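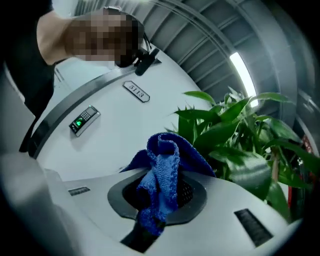 Outside 5113, headset on.

I have been learning to sing harmony since February and I cannot stop talking about it, so now you get to read about it too!

Some background. I sang in school like everyone did, always on the melody, always in the middle row. If the person next to me wandered off to another part I went along with them like a duckling. I assumed that was just how my ears were built. Then my cousin Simin Akbari got me to come along to a beginners' group that meets above a shoe repair place on Pelis Street, and in the first hour I held a low part against 20 other people for a whole verse. A whole verse! I walked home humming it and missed my turn.

The trick (for me, anyway) was to stop covering my ears. I used to block everybody out and cling to my own line, and that works for maybe four bars. Simin told me to listen to the melody and sing underneath it, like walking down the street beside a friend. Once you hear the gap between the two notes you start to feel when it's right. There's a little buzz. When three parts lock together the buzz gets into your teeth, I swear.

We started with rounds, which I thought would be babyish and which are wonderful. Then a lullaby in three parts, then a rowing song that has the low voices on the same two notes for nearly the entire thing. I love those two notes. I have opinions about those two notes. The altos get all the pretty turns in that one and they can keep them.

Practice at home is the part I had to figure out. What works for me:

Record the melody on my phone, play it back, sing my part over it. Quietly at first, then louder than feels polite.

Learn the part on "noo" before adding any words. Words make me rush.

Ten minutes in the morning while the coffee drips and ten at night. I tried doing an hour on my day off and my voice was gravel by dinner.

Start in the middle of the song. I always knew the first verse perfectly and then fell into a hole at the bridge, so now I begin at the bridge.

I also bought a secondhand songbook called The Zasau Collection, 400 songs, spiral bound, somebody's pencil breath marks all over it. Whoever had it before me took a breath in the strangest places. Number 212 is missing its second page and I'm dying to know how it ends – if you own a copy, please write to me!

Next up we're doing two songs at the Justgate street fair, outdoors, with no piano. I'm on the low part again, standing between Simin and a man with the deepest voice I have ever heard on a human being. We get our starting notes from a pitch pipe and then we're off on our own. I've been waking up with the rowing song already going in my head.

If you've got a good round for low voices, leave it in the comments. We've worn out the ones we know.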